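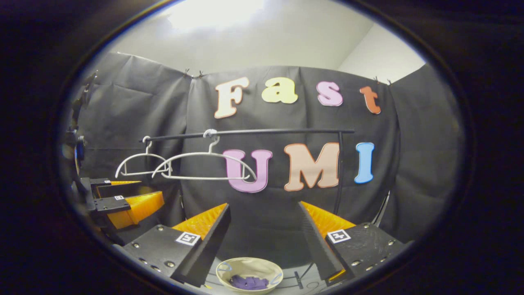 資料1　展示壁の現状（黒布、文字、ハンガー）

Wunilo 共用室　備品と展示壁に関する打ち合わせ　議事録

時期　2月
開始　16時
場所　Wunilo 共用室、窓側の机
出席　進行、備品係、展示係、会計係、Nalluven より Severino Garrido 氏、書記
欠席　清掃係（書面で意見提出あり、議題5で読み上げ）
配布　資料1（写真）、資料2（備品一覧）、資料3（Judadby 社の見積書）

1　前回議事録の確認

前回の記録のうち「展示壁は概ね好評であった」の一文について、備品係から、誰が好評と言ったのか分からないので削ってほしいとの申し出。展示係は、来室者から直接聞いたと説明。何人から聞いたのかという問いには、はっきりした答えがなかった。進行の判断で「展示壁について好意的な感想があった」に改める。備品係はこれでもまだ甘いと述べたが、修正案の提出はなし。

それ以外は異議なく承認。

前回の宿題のうち、鍵の返却ノートは未着手。担当者は忘れていたとのこと。次回に送る。これで二度目の持ち越しになるので、次に未着手であれば議題から外すことも含めて考える、と進行より。

2　黒布の留め方について

展示係より報告。黒布は上端を小さな黒いクリップ四つで留めている。左上寄りに二つ、右上寄りに二つ。前回「中央にも足すべきではないか」という意見が出たが、まだ足していない。

備品係：足していない理由は。
展示係：足さなくても落ちていない。
備品係：落ちていないことと、落ちないことは別の話だと思う。夏に窓を開けたらどうなるか、誰も試していない。
展示係：夏になってから考えればよい。
備品係：前もそう言って、掲示板が倒れた。

掲示板の件は留め具ではなく脚の問題だった、と会計係より補足。備品係は納得していない様子だったが、本題から離れるため打ち切り。

Garrido 氏から、Nalluven の事務所でも同じように布を吊っており、中央のたるみは端の留め具の位置を少し内側へ寄せるだけでかなり減った、との話。書記から、事務所の布の大きさと重さを尋ねたところ、覚えていないとのこと。参考にはするが、こちらの布で同じになるかは分からない。

Judadby 社の見積書（資料3）では、専用の吊り具一式への交換が勧められている。会計係の読み上げによると、見積書には「布のしわが目立たなくなり、空間全体の印象が向上」とある。空間全体の印象をどうやって測ったのか、という質問が備品係から出た。見積書に根拠の記載はない。会計係が先方に電話した際の返事も「皆さまそうおっしゃいます」だったそうで、これを根拠として扱うことには出席者のほぼ全員が反対。

吊り具の交換は見送り。今のクリップを使い続ける。中央への追加は、手持ちのクリップが見つかれば備品係が試す。新たに買うことはしない。

3　文字の扱いについて

黒布に付けてある切り抜き文字、上の「Fast」と下の「UMI」について。

展示係の提案は、色の組み直し。現在は「Fast」がクリーム色の F から始まって淡い黄色、ピンク、赤みのあるオレンジと続き、「UMI」は薄い紫がかったピンク、桃色、水色になっている。展示係としては、上下の色のつながりが弱いので、全体を二色にまとめたい、とのこと。

進行から、まとめると何が良くなるのかと質問。

展示係：遠くから見て読みやすくなる。
進行：今は読めないのか。
展示係：読める。
進行：では、読めるものをもっと読めるようにするということか。
展示係：そう言われるとそうだが、見た目も落ち着く。

備品係は反対。淡い色の文字にも細い白っぽい縁が付いていて、黒布の上では十分に区別がつく。作り直しの手間に見合う差が出るとは思えない、という意見。会計係も、紙代より人の時間のほうが高くつくとして反対寄り。

Garrido 氏は賛成でも反対でもなく、二色にするなら水色の I は残してほしい、と発言。理由を聞かれて「好きだから」と答えた。記録に残すほどの意見かどうか迷ったが、展示係が残してほしいと言うので残す。

大文字と小文字の混在についても話が出た。上が先頭だけ大文字、下がすべて大文字になっているのは意図したものか、という問いに、展示係は意図どおりと回答。備品係は、後から意図ということにしたのではないかと疑っている。確かめる方法がないため、これ以上は議論せず。

文字の大きさは、下段のほうが大きい。これについては、段の長さをそろえたくて三文字のほうを大きくした、という説明があった。そろったかどうかは見る人によると思う（書記）。

現状維持とする。ただし、展示係が自分の時間で二色版の見本を作って持ってくることは妨げない。見本が出てきたときに改めて比べる。比べる際は、作った本人以外の者が先に意見を言うこと。前に棚札を作り直したとき、本人の説明が長く、聞いているうちに全員が良いような気になった。あの棚札は今、裏返して使っている。

4　黒い横棒とハンガーについて

布の手前に渡してある黒い横棒と、そこに掛けた白いハンガー二つについて。

論点は、ハンガーが文字にかかっていること。右側の大きいほうのハンガーの肩が「UMI」の U の下のほうに重なっている。左の小さいほうは棒の左端寄りにあり、こちらについての苦情はない。

備品係：文字を掲げておいて、その前に物を掛けるのはおかしい。どちらかをやめるべき。
展示係：U は分かる。
備品係：分かるかどうかではなく、最初から重ならない所に置けるのに、なぜ重ねるのか。
展示係：左右に動かしても、幅があるのでどこかには重なると思う。
備品係：試したのか。
展示係：試していない。

この日、試してはどうかという話になったが、Garrido 氏が、先にハンガーを何に使っているのか確認したいと発言。これに即答できる者がいなかった。上着掛けとして置いたはずだが、上着は入口のほうの掛け具に掛けている人が多い。展示係は飾りとしても成立していると主張。飾りであるなら備品一覧から外して展示品に移すべきだと会計係が指摘し、展示係は、それなら上着掛けです、と答えを変えた。

棒の耐荷重についても確認。Judadby 社の資料には「最大16着」とある。何の16着かが書かれていない。冬のコートと夏のシャツでは話がまるで違う。会計係が問い合わせたところ「一般的な衣類」との返答で、参考にならない。細い支柱が右端で棒を支えている形なので、棒いっぱいに重いものを掛けるのは避けたほうがよい、というのが備品係の考え。反対する者はなかった。もともと16着も来ない。

同社からはハンガーをそろいの型に替える提案もある。「統一感が来室者の安心につながります」との説明書き。ハンガーの大きさが違うことで不安になった来室者の例を知っているか、と進行が全員に尋ねたが、知っている者はなし。却下。

（1）ハンガーは二つとも残す。（2）右のハンガーは、文字にかからない位置があるか備品係と展示係の二人で確かめる。なければ棒の高さを下げることを検討する。（3）棒に掛けるのは軽いものに限る。貼り紙は作らない。貼り紙をしても読まれないことは、流しの件で十分に分かった。

棒の高さについて補足。今は布の中ほどの高さを横切っている。上げれば「Fast」に近づき、下げればハンガーが手前の物に近くなる。展示係は上げたい、備品係は下げたい、と意見が割れたまま。どちらも実際に動かした上での意見ではないため、動かしてから言うように、と進行より。

5　照明の映りについて

清掃係からの書面を進行が読み上げ。

「天井の灯りがまぶしく、黒布の上の白い壁と天井のあたりが光って見えます。拭いても変わりません。汚れではないと思います。以前、拭き残しだと言われましたが、違います。」

拭き残しと言ったのは誰か、という点で少し間があり、展示係が自分かもしれないと認めた。本人に伝えておくとのこと。

対策として、明るさを落とす案、灯りの向きを変える案、Yu という拡散シートを買う案が出た。Yu については展示係が店頭で見本をもらってきており、回覧した。手に持って窓にかざすと、たしかに光は柔らかく見える。ただし、見本は手のひらより小さく、しかも窓の光で見ている。天井の灯りに付けたときに同じになるかどうかは分からない。袋には「貼るだけで別の部屋に」と印刷されており、会計係が、別の部屋になっては困ると言った。

備品係は、暗くなって手元の作業がしづらくなることを心配している。展示係は暗くならないと言う。根拠は店員の説明。店員が売る側の人であることは、この場で確認しておく。

Garrido 氏より、夕方と昼で写りがかなり違うはずなので、まず時間を変えて見比べてはどうか、との提案。費用がかからないので採用。見比べは進行が行う。シートの購入は、その結果が出るまで保留。見本は書記が封筒に入れて棚に保管した。

6　鉢について

手前に置いてある浅いクリーム色の鉢（縁に青い模様のあるもの）の扱い。

資料2の備品一覧では58番「浅鉢、縁に青模様」となっているが、備考欄が空白で、購入の記録も寄贈の記録も見つからない。会計係は領収書の綴りを最初から見直したが、該当するものがなかったとのこと。

展示係：前からあった。
会計係：いつの前からか。
展示係：私が入る前から。
備品係：私が入ったときにはなかった。

備品係のほうが入ったのは先なので、二人の話が両方正しいとすれば、その間に誰かが持ち込んだことになる。心当たりのある者はなし。Garrido 氏が、Nalluven の台所に似た器があると発言し、一時その話になったが、模様がどう似ているのかを聞くと、青いという以外に共通点が出てこなかった。青い模様の器はどこの台所にもある。持ち主の手がかりとしては弱い。

使い道については三通りの意見。小物入れ、菓子入れ、何も入れずに置く。小物入れにすると、ねじやクリップが混ざって結局誰も探せなくなる、と備品係。菓子入れにすると、食べたあとの包みが入るだけになる、と会計係。何も入れないのなら棚にしまえばよい、と進行。展示係は、クリーム色が「Fast」の F と近いので布の前に置くと合う、という意見。合うかどうかについて、他の出席者の反応は薄かった。

当面は今の場所のまま。持ち主を尋ねる一言を連絡帳に書く。次回までに名乗り出る人がなければ、共用の備品として改めて登録し、備考欄に「来歴不明」と入れる。「寄贈」とは書かない。寄贈されたことを示すものが何もない。

食べ物を入れる場合は洗ってから使うこと。洗うのは使う人。これは書くまでもないはずだが、前回の湯のみの件があるので書いておく。

7　写真の差し替えについて

案内ページに載せている共用室の写真が古いので、資料1に替えるかどうか。

展示係は替えたい。文字が大きく写っていて、場所が分かりやすい。備品係は、先に右のハンガーの位置を決めてからにすべきと主張。今の写真を載せれば、しばらくこの配置が正式なものとして扱われ、動かすたびに「写真と違う」と言われる、という懸念。過去に机の並びで同じことが起きており、これには一同うなずいた。

会計係からは、そもそも案内ページの写真を見て来る人がどれだけいるのか、という疑問。数えたことはない。展示係は「かなりいる」と言い、会計係は「いないと思う」と言い、どちらにも裏付けがない。受付ノートに一行、何を見て来たかを書いてもらう欄を足すことで合意。欄を足しても書いてもらえない可能性は高いが、手間は線を一本引くだけなので試す。

差し替えは議題4の確認が済んでから。

8　その他

備品係より、黒布のほこりが気になるとの指摘。粘着ローラーを使うと文字の縁がはがれるおそれがあるので、使うなら文字のない所だけにすること。展示係は文字はしっかり付いていると言うが、引っぱって試すわけにもいかないので、用心しておく。

会計係より、Judadby 社の担当者が次回の打ち合わせに同席したいと言ってきている件。目的を尋ねたところ「ご要望を丁寧に伺うため」とのこと。こちらから出した要望は今のところない。断る。返事は会計係から。文面は短くてよい。

Garrido 氏より、Nalluven で余っている白いハンガーを譲れるとの申し出。数は出てみないと分からない。ありがたい話ではあるが、今あるものの使い道も決まっていないので、今回は受けない。氏は、では持ち帰りますと言って、鞄からすでに持ってきていた一本を見せた。これも受け取らなかった。

担当のまとめ

備品係　中央用クリップの手持ちを探す。右のハンガーの位置を展示係と確認。
展示係　ハンガーの位置確認。清掃係に拭き残しの件を伝える。二色の見本は任意。
会計係　Judadby 社への断り。備品一覧58番の備考欄の更新準備。
進行　昼と夕方の照明の見比べ。
書記　連絡帳に鉢の件を記入。受付ノートに欄を追加。
担当未定　鍵の返却ノート。前の担当者が続けるかどうか、本人に聞いてから決める。

次回は3月、開始時刻は今回と同じ。展示係から、次回は短く終わらせたいとの希望が出た。前回も同じ希望が出ている。

記録　書記
確認　進行（議題6の「反応は薄かった」について展示係から異論あり。進行の判断で原文のまま）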